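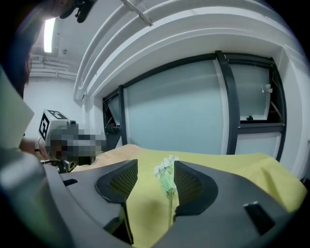
1 min read

Ticket: wrong monument on the Wallin photo page
Status: reopened, Thursday

Sigrun Hovland writes that the column labeled "Warnodbridge war memorial" is the Civby corn exchange column. She may be right. The capital is Corinthian and Warnodbridge's is supposed to be plain Doric, but I've only got the old guidebook for that, and it puts the height at 45 feet in one chapter and something else in the next.

Lanent support says the caption import ran clean on all 2,000 records. I don't buy it. I opened 4 near this one and two had the neighbor's caption.

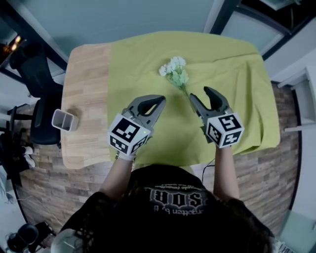

Reran the match on the first 1,000 only. Same swap, same place. Support now blames our spreadsheet, which hasn't been touched since October. Asked them for the raw log.

Caption hidden for now. Credit line left as is.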